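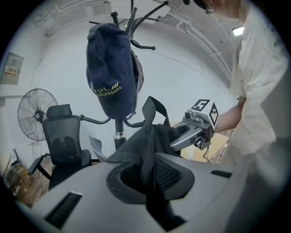 Keeping Cheap Clothes Alive Past the Second Wash

May 27, 2022
By Balthasar Lehner

Print this page | E-mail to a friend

I buy most of my clothes when the price has already been cut twice and the store would clearly like me to take them away. A nine-dollar shirt is a fine thing. A nine-dollar shirt after a hot wash is a shirt for somebody's nephew. These tips have stretched my bargains a good deal further than they deserved.

Read the tag, then go colder. If it says warm, use cold. Whoever wrote the tag was an optimist.

Turn everything inside out, prints above all. Zip the zippers, too. An open zipper in a washing machine will find the one knit thing you like.

Check the buttons before you wear it. Sale buttons are held on by a single thread and good wishes. Put a dab of clear nail polish on the thread at the back, or sew them on again properly while something dull is on TV.

Don't yank a loose thread. Pull it through to the inside with a needle, knot it and trim it. I once yanked one in the parking lot of the Drastville outlet and went home with a vest.

For pilling, lay the sweater flat and go over it with a clean disposable razor, short strokes, no pressure. Stay off the seams. Practice on something you already dislike.

Skip the dryer for anything with stretch in it. Hang shirts by the hem. Sweaters dry flat on a towel, where the cat will be waiting.

If new jeans bleed, wash them alone two or three times. Vinegar in the rinse is supposed to set the dye. I've tried it, and my jeans were just as blue on the couch as before, with a hint of salad.

Keep the receipt until after the first wash. I keep mine in a coffee can and last December it paid for lunch.

Comments (3)

Ehsan Ghaffari: The razor works fine on acrylic. Do not try it on a loose hand knit. I have a very breezy scarf now.

pennywise41: What about shrunken sleeves?

B. Lehner: Soak in cool water with a little hair conditioner, stretch gently, dry flat. Or push them up and look busy.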